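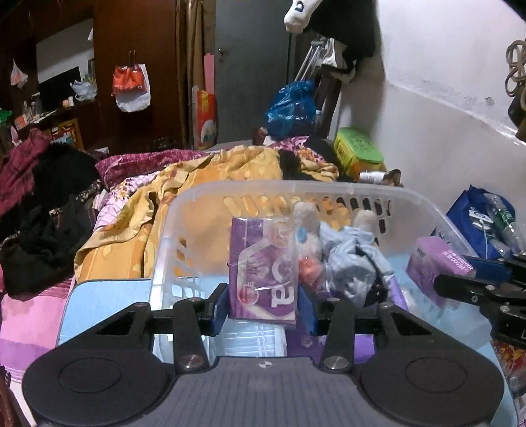
Fig. 1. Purple package, with a white plush toy in the basket behind it.

Lecture 12. Demeter and Persephone: the story and the rite

Please read the Homeric Hymn to Demeter before the class. It is the second in the collection and has almost 500 lines, so one evening is enough.

1. The story
Persephone picks flowers in a meadow when the earth opens and Hades takes her away in his chariot. Her mother searches for nine days with torches and does not eat. Helios finally tells her who did it, and that Zeus agreed to it. Demeter leaves Olympus and comes to Eleusis as an old woman. There she becomes nurse to the child Demophon, and at night she puts him in the fire to make him immortal. His mother Metaneira sees this and screams, and the work is stopped.

2. The pomegranate
Hades gives Persephone a seed to eat before she goes back. In the Hymn she must then stay below for one third of the year. Ovid in the Metamorphoses divides the year into two equal halves and speaks of seven seeds. Students often mix the two versions in the exam. Write which author you follow.

3. The Mysteries
The Great Mysteries were held in the month Boedromion, in early autumn. Initiates walked from Athens to Eleusis along the Sacred Way, a road of a little more than 20 kilometers. They fasted and drank the kykeon, a mix of water, barley and mint. What was shown inside the Telesterion we do not know, as it was forbidden to speak of it.

4. The text
The Hymn survives in one manuscript, found in Moscow in the 18th century. Some lines near the end are damaged, and the words printed there in square brackets are guesses of editors.

For next time: compare Demeter's anger with the anger of Achilles in Iliad 1. One page, typed. The January group has the same task.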